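Rivadeneyra Building, Second Floor: Office Safety Walk-Through, With Comments

Reading time: 4 minutes
Last updated: 27 March 2022

Walked by Lejla Popescu. Comments are mine unless marked SC, in which case they belong to Segundo Cáceres, who carried the ladder and felt this entitled him to an opinion.

Ratings are OK, FIX, or SEE COMMENT. The old form had a fourth rating, "Satisfactory Pending," which I have retired after finding it next to the same stairwell light since the form was introduced.

EXITS AND CORRIDORS

1. Exit doors open fully from inside. OK
The east door opens fully if you mean it. Adjusted the closer.

2. Exit routes clear. FIX
Two boxes of Skolummont conference tote bags at the foot of the back stairs. They were there in January. Everyone I asked described them as "going today."
SC: I have taken a tote bag.

3. Exit signs lit. SEE COMMENT
All lit. The one by the kitchen points at the supply closet. Arrow plate ordered.

4. Stair treads and handrails secure. OK

FIRE

5. Extinguishers tagged and reachable. FIX
The one outside room 30 has a current tag and a coat on it. I moved the coat. By the time we finished the corridor the coat was back.

6. Smoke detectors tested. OK
Apologies to the people on the budget call.

7. Nothing within 18 inches of sprinkler heads. FIX
Top shelf of the archive. Binders are stacked to the ceiling, and the highest is labeled "Fire Plan." Bring it down first and read it while you're at it.

8. Kitchen appliances in good order. SEE COMMENT
The Plisel toaster has a crumb tray. This was news to several people. Tray emptied, toaster passed.

DESKS AND CABLES

9. No cables across walkways. FIX
One at the window end, held down with packing tape, which has let go at both ends and now makes a fairly good snare. Use the rubber cable cover. We own four.

10. Power strips not chained together. FIX
Three in a row under the desk by the printer, ending in a foot warmer. Foot warmer unplugged and its owner informed. We are still on speaking terms, in a limited way.

11. Keyboards, mice and leads in usable condition. OK 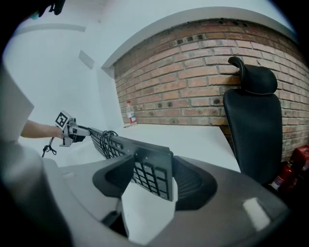 12. Chairs stable, casters intact. SEE COMMENT
The chair with the note reading "do not lean left" has gone to disposal. If a chair needs a note, it needs to go too. Replacement comes from Enier under request 563.
SC: I liked that chair. I never leaned left.

13. Screens at a sensible height. OK
Reams of paper are accepted as monitor stands. Last year's half-eaten panettone box was not, and I see it is gone.

14. Desk surfaces sound, no sharp edges. OK
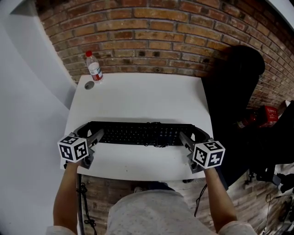

15. Lighting adequate for the work. FIX
One tube flickers over the copier. Segundo changed it and it still flickers, so it's the fitting. Electrician to look.

FIRST AID AND PAPERWORK

16. First aid kit stocked. FIX
Contents: one triangular bandage, a great many safety pins, and a ketchup packet. Full restock ordered. Please tell me when you use the last of something. I won't ask how you did it.

17. Accident book available. OK
Last entry reads "stapler, own fault."

18. Emergency contact list current. FIX
The first name on it retired. I called him anyway. He is doing well and would prefer not to be called about floods.

19. Repair budget. SEE COMMENT
$2,608 left for the year before the electrician. Arrow plate and first aid restock come out of this. The tote bags do not, however often I'm asked to pay for a courier.

Items marked FIX are to be closed before the next walk-through. Initial the sheet on the kitchen door when yours is done, with your own initials please.

Questions: Lejla Popescu, second floor front desk | © 2022 Rivadeneyra Building Office | Back to top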